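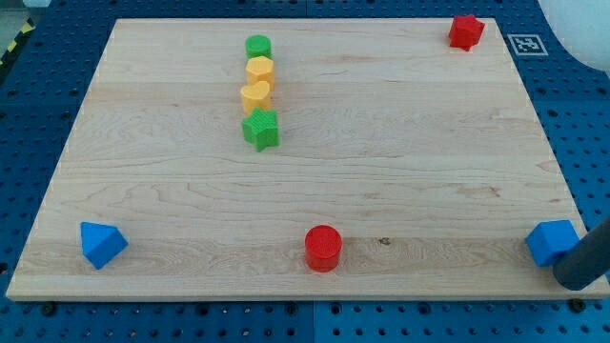
Trier, aligner, raconter : jouer avec les formes de la boîte à formes, une fois la boîte rangée

Par Saadet Altıntaş, le 6 octobre 2020
Rubrique : Jeux tout simples – Lecture : 5 minutes

On a tous eu entre les mains une de ces boîtes à formes dont le couvercle est percé d'une étoile, d'un cœur, d'un rond, et dans laquelle l'enfant pousse ses blocs avec un sérieux de notaire. Chez nous, elle a servi tous les jours pendant un hiver, puis la boîte elle-même a fini fendue au fond du placard, et je me suis retrouvée avec un sac de blocs orphelins que je n'avais pas le cœur de donner. C'est en les vidant un matin sur une planche de bois, histoire d'occuper ma fille pendant que je préparais la soupe, que j'ai commencé à m'en servir autrement. Depuis, j'en ai fait de petits ateliers, d'abord à la maison, ensuite à la ludothèque de Mermont où je donne un coup de main, et comme plusieurs parents m'ont demandé de mettre tout cela par écrit, voilà, je m'y colle !

Ce qu'il vous faut

– Une planche de bois clair, plate, sans rebord. Une planche à découper à la retraite convient très bien, pourvu qu'elle soit assez large pour qu'on puisse écarter les blocs les uns des autres.
– Des blocs de boîte à formes en plastique. Prenez au moins deux formes qui existent en plusieurs couleurs (les étoiles, souvent) et deux couleurs qui existent en plusieurs formes. Sans cela, le tri tourne court.
– Un petit sac en tissu ou un torchon.
– Une table débarrassée, ou bien le sol si votre enfant y est plus à l'aise.

Pour la planche, j'avoue un faible pour l'érable, dont le grain très fin fait de jolies vagues pâles sans distraire l'œil. La mienne vient de chez Mansour, le menuisier, qui me l'a cédée parce qu'elle avait un petit nœud sombre et que ses clients n'en voulaient pas. Les enfants adorent ce nœud. Ils y posent le doigt, ils disent que c'est la maison de la fourmi, et il nous sert de point de départ dans un des jeux que je décris plus bas. Si votre planche en a un, ne le poncez surtout pas.

Pour les blocs, fouillez d'abord chez vous et dans la famille. À la ludothèque, nous en avons récupéré 143 en une seule collecte, dans des sachets de congélation, des boîtes à chaussures, et même une botte. Les dépareillés vont très bien ensemble : deux jaunes qui ne viennent pas du même jeu n'auront pas tout à fait la même nuance, l'un tirant sur le citron, l'autre sur l'orangé, et c'est une occasion merveilleuse de parler avec l'enfant de ce que « pareil » veut dire.

Préparer la planche

Passez un chiffon humide sur la planche et laissez-la sécher à plat. Lavez les blocs à l'eau tiède savonneuse, avec une vieille brosse à dents s'ils ont des rainures, car les miettes de biscuit s'y logent avec une obstination remarquable. Vérifiez qu'aucun n'est fendu. Et regardez leur taille : tout bloc assez petit pour entrer entièrement dans la bouche d'un tout-petit reste dans le placard tant qu'il y a un bébé dans la pièce.

Posez ensuite la planche devant l'enfant, dans le sens de la longueur, et asseyez-vous à côté de lui. J'insiste un peu là-dessus, pardon : quand on s'assied en face, on voit tout à l'envers, on dit « à gauche » et l'enfant part à droite, et tout le monde s'agace pour rien.

Premier jeu : la file

C'est celui par lequel je commence toujours, même avec les grands. Choisissez quatre blocs et placez-les l'un devant l'autre, presque à se toucher, en une petite file qui part du fond de la planche et qui vient vers vous. J'aime beaucoup celle-ci : un cylindre vert tout au fond, puis un hexagone jaune, puis un cœur jaune, et une étoile verte pour fermer la marche. Vert, jaune, jaune, vert. Dites les couleurs à voix haute en touchant chaque bloc, sans vous presser, puis redites-les dans l'autre sens, et laissez l'enfant découvrir que c'est la même chanson !

Il y a là de quoi s'amuser un bon moment :

1. Demandez à l'enfant de fermer les yeux et échangez deux blocs. Qui a bougé ? Si vous échangez le cylindre et l'étoile, la suite des couleurs reste la même et seules les formes ont changé, ce qui provoque de grandes discussions.

2. Remettez tout en place, puis retirez un bloc et cachez-le sous le torchon. Lequel manque ?

3. Proposez de refaire la file avec d'autres couleurs. Rouge, vert, vert, rouge, par exemple. Certains enfants reprennent les mêmes formes, d'autres pas du tout, et les deux réponses sont bonnes.

4. Tournez le cœur. La pointe vers nous, puis la pointe vers le fond. Est-ce toujours un cœur ? Ma fille, à trois ans, soutenait que non, que c'était devenu « une fesse », et je n'ai jamais réussi à la contredire.

Deuxième jeu : l'étoile qui boude

Prenez une étoile rouge et allez la poser toute seule dans le coin de la planche, loin de la file, un peu de travers. Puis taisez-vous et attendez. Neuf fois sur dix, l'enfant demande pourquoi elle est là-bas, et vous lui retournez la question. Elle boude, elle est punie, elle s'est perdue, elle fait caca (on ne choisit pas). À partir de là, l'histoire se raconte toute seule, et il ne reste plus qu'à la faire revenir.

Pour ramener l'étoile, j'ai deux façons de faire. Dans la première, chaque bloc de la file va la chercher à tour de rôle et lui dit une chose qu'ils ont en commun. L'étoile verte a la partie facile : « Nous avons la même forme. » Le cœur jaune, lui, doit se creuser la tête. Il peut dire qu'il a une pointe, lui aussi. Le cylindre, je vous laisse chercher ; un petit garçon de l'atelier a fini par trouver qu'ils étaient tous les deux « durs quand on marche dessus », et toutes les mères présentes ont approuvé.

Dans la seconde, plus calme, l'enfant fait glisser l'étoile du doigt jusqu'à la file en suivant les veines du bois comme des chemins. S'il y a un nœud, on s'y arrête pour dormir. C'est excellent avant la sieste.

Troisième jeu : à tâtons

Glissez les blocs dans le sac. L'enfant y plonge la main, en attrape un et doit le nommer avant de le sortir. Le cylindre et l'hexagone se confondent volontiers, surtout au début. Apprenez-lui à chercher les angles avec le pouce en faisant lentement tourner le bloc dans la paume. Si les vôtres ont une surface striée, laissez-le gratter avec l'ongle, ils font un petit bruit de guiro dont on se lasse, je vous préviens, avant eux.

Une fois sorti, le bloc va sur la planche, à côté de celui qui lui ressemble le plus. C'est l'enfant qui décide si la ressemblance tient à la couleur ou à la forme. Retenez-vous de corriger en cours de route. Demandez plutôt, à la fin : « Tu me racontes comment tu as rangé ? »

Quatrième jeu, pour les plus grands : la règle secrète

Vers cinq ans, on peut inverser les rôles. L'enfant choisit une règle dans sa tête (rien que des pointus à gauche, rien que des jaunes devant, jamais deux étoiles côte à côte) et place quelques blocs en la respectant. À vous de poser les suivants. Il répond seulement oui ou non. Mogens Skov, qui anime les mercredis des grands à la ludothèque, y joue avec des équipes de deux et ne donne le droit qu'à un seul essai par tour, ce qui rend les concertations très chuchotées et très longues. Je trouve ça un peu sévère, mais ses groupes en redemandent.

Combien de temps, et à quel moment

Avec un enfant de deux ans, comptez jusqu'à 5 minutes par jeu et soyez contents. Au premier bloc qui vole, on range. Avec un enfant de quatre ans, on peut enchaîner la file et l'étoile qui boude, puis le laisser seul avec la planche, et c'est souvent là qu'il invente le meilleur. Je laisse volontiers la disposition en place jusqu'au soir quand la table le permet. Les blocs ont parfois changé de place entre-temps, et j'ai droit à un rapport détaillé.

Ranger

Le rangement fait partie du jeu, et j'y tiens. On annonce une forme ou une couleur, et tout ce qui y correspond rentre dans le sac : « Les étoiles, au lit ! Les jaunes, au lit ! » Gardez le cylindre pour la fin, il roule si on le couche et il aura droit à une dernière course d'un bout à l'autre de la planche.

La planche, elle, se range debout, au sec, loin du radiateur. Un peu d'huile alimentaire au chiffon une fois l'an lui suffit ; moi, je le fais en novembre, quand on ressort les jeux d'intérieur. Essuyez bien l'excédent et attendez le lendemain pour y remettre les blocs, sans quoi vous serez bons pour tout relaver.

Si vous avez d'autres jeux à partager, écrivez-moi dans les commentaires ou passez nous voir à la ludothèque, j'ajouterai vos trouvailles à cette page au fur et à mesure.

Saadet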